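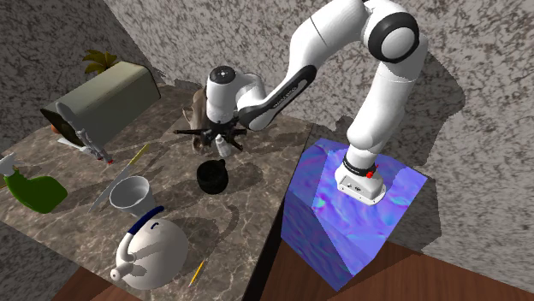
White bottle next, furry brown toy right behind it. The cell in the simulator, gripper hovering just above the bottle.

Last updated: Thursday, 16:40
Reading time: 2 min

1/ Spent the week setting up the new simulated cell at Tilinville and I'm having far too much fun, so have a thread. One arm on a pedestal, one marble counter, a lot of clutter. Everything below is about getting the arm to behave.

2/ Base first. The pedestal went in at the wrong height and I didn't spot it for a whole day. Every grasp on the counter came in short. If your arm misses everything by the same amount, go and look at the mount before you touch the controller!

3/ The swirly blue and violet finish on the pedestal was picked by Sumaiya Pathirana. We swap surface patterns all the time (walls, floor, counter, the lot) so the vision side doesn't get lazy. This one is my favourite so far and I'm a bit sad it'll be gone tomorrow.

4/ Gripper next. Lots of little linkages in there, and in our first import one of them was hinged the wrong way round. It closed beautifully on one side and waved hello on the other. Sadao Oda found it by opening and shutting the thing 200 times in slow motion. Hero.

5/ Small upright bottles are the hard bit. Come in a touch low and the fingers clip the counter, a touch high and you pinch the cap and it squirts off sideways. I now make the arm stop above the bottle, settle for 240 milliseconds, then go straight down. Massive difference.

6/ Mugs are kinder. You've got a handle and a rim to choose from – the kettle is the same idea but heavier, so check your payload setting. Ours was still zero. The elbow sagged and I blamed the joint gains for an entire morning.

7/ Friction! Yuto Ikeda talked me out of one value for the whole counter. Fur, glazed cup and knife blade all slide differently, so now each object carries its own number. Fiddly to fill in, well worth it.

8/ Current routine after any change: home the arm, check the joint limits, run the gripper empty, then 405 short picks with the objects shuffled each time. If those are clean we start the long run of 3,000 overnight.

9/ Next up is the wrist, which still has a tiny wobble when it turns fast. I suspect the damping. Cremilda Araújo suspects my maths. Will post the plots once we've settled it.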